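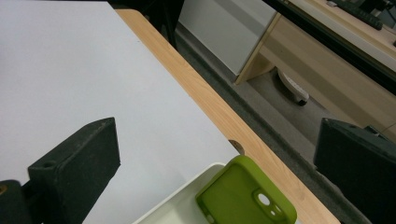
Nurnatness Bench Rules Card, for handheld grippers and small arms

I wrote the first version of this card for our own benches at Orellana, taped it up, and then people kept walking off with it. So now we sell it! It's one laminated sheet, printed on both sides, and it covers the everyday good practice that the big safety standards leave to you. It won't replace your risk assessment, so please don't file it as one.

What's on the front

Before you start: check the finger screws, open the gripper all the way, close it all the way, open it again. Put one object in the work area and park the rest. Phone cases, lids, trays and other light stuff slide around more than you'd think, so I like a plain sheet under them and a container with a low rim.

While you work: hands stay out of the gap between the fingers. I know, it's a little handheld tool and it feels harmless - I've still had a pinched thumb from one. Come in slowly, and if the object tips, back off and let it settle before you try again. Cables go behind the bench or along the edge, never across the path of the tool.

When you stop: fingers open, power off, tool in its holder. Then write down anything odd, even if it's just a squeak.

What's on the back

A sign-off grid with 18 rows, a space for your own grip force limit (we leave it blank on purpose, your limit comes from your own assessment), and a short list of words so everyone on the bench means the same thing by "stop" and "release."

Ordering

Single cards are 300 g stock under the laminate and wipe clean. Packs come with 2 wall clips. The Tinico edition has the same text with bigger type, and I'd go with that one if your card hangs more than an arm's length away. Brorkinach handles shipping for both.

The August revision changed the cable line and fixed a typo in row 23 of the old grid (yes, the old grid was longer, and people hated it). If you have the earlier card, the front is still fine to use. Just print the new grid and clip it over the back.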